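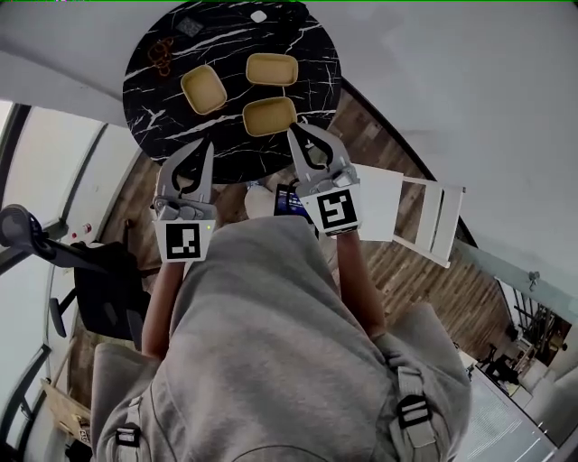

Chapter 6
When the Grip Fails

A gripper that drops its load is a nuisance. A gripper that reports a firm hold on a load it has already lost is a safety matter, and it is with this second kind of fault that the present chapter is concerned.

The chapter follows one case, known as the Tondura fault after the line on which it was first recorded. In the course of 2,000 lifts of shallow trays, the arm logged 147 as sound when the tray had in fact slipped. The makers, Flullier, at first blamed worn finger pads. New pads were fitted in December and the false reports continued.

Attention then turned to the way in which the fingers met the rim. A low rim offers little to close upon, and a small error in the angle of approach may leave one finger resting on the edge while the other bears the load. 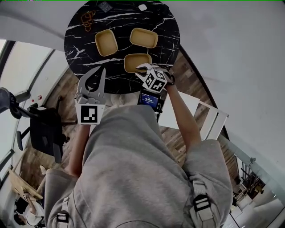 Figure 6.1 Hand-held grippers at a table with three trays. The right-hand gripper is at the middle tray.

Section 6.2 sets out how a false hold arises and why the force reading alone did not reveal it. Section 6.3 deals with the stop circuit, which on this line took up to 2 seconds to act -- too long for a person standing within reach of the arm. Readers should be familiar with the terms given in Chapter 5 before going further.
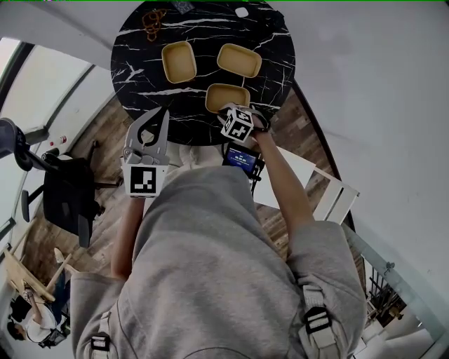

Hsiao, in a written reply to the Fudero report, objected that the stop circuit had drawn too much notice. The delay was known and had been accepted, the reply argued, on the understanding that the hold signal could be trusted; once that signal was wrong, no setting of the stop would have made the line safe. The report's authors did not agree, and both views are given in Section 6.4.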